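Iltomik Line Kitting Data: Read Me First

What this is
Recordings of two-arm cells handling small parts and tableware at the Kurero packing site. There are 1,156 recordings in the release, and 729 of them carry operator notes. The work used to be done by hand at nine benches.

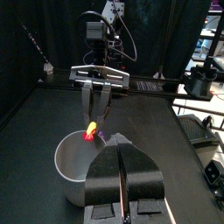

Two grippers at work near a metal cup.

What changed for staff
Bench packers moved to cell operator jobs after 35 hours of paid training. They now set out the items, start the cell and step in when a grip fails. There is less reaching and lifting – and a lot more watching, which some people find tiring. Operators rotate every two hours.

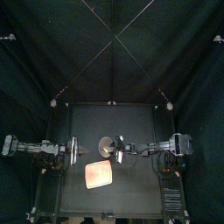
Indira Kandasamy
Operations Lead, Kurero site

I ran the hand benches before the cells came in. The first month was slow and the notes from that time are short. From September on, operators wrote their own, so expect different wording for the same fault. We left it as written.

Names and faces are not in the release. Shift codes are, at the operators' request.
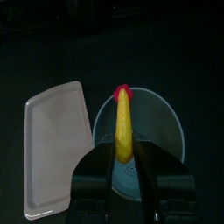

Known gaps: night shift is thin, and the notes use "drop" for both a slip and a planned release. Check the recording before you count either one.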